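Small Items and Tray Check, Parnham Room
Wed 21 May

Tray: OK. Rim smooth all the way around, and I ran a thumb along it twice to be sure.

Bunny, eyes and seams: OK. I gave everything a good gentle tug, and nothing budged, bless it.

Rope toy: WATCH. Trim any strand longer than 2 inches, please, and look at it again in July.

Keys: MOVE. They belong on the hook by the door -- I know, we all set them down where we're standing!

A white toy rabbit close up against red, then two of the red tray, with the keys still in among the toys:

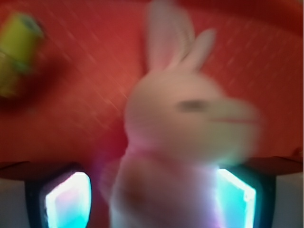
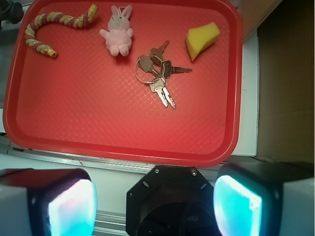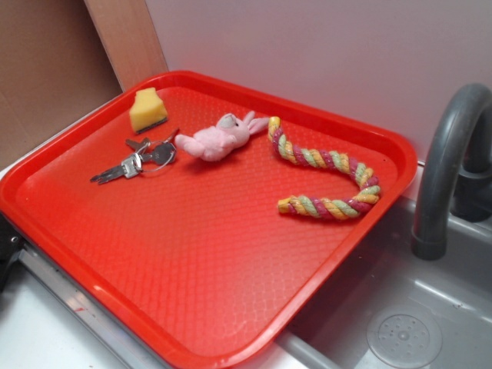 Sponge: REPLACE. Foam is so easy for little teeth to pick apart, so let's keep it up on the Prestard shelf from now on and swap it every 30 days.

Cord loops: OK for now, though I'd be happier with them snipped before the Khurana group comes in.

Wipe-down sheet: signed, and thank you for that. Next check goes in the Stoltell binder, page 47.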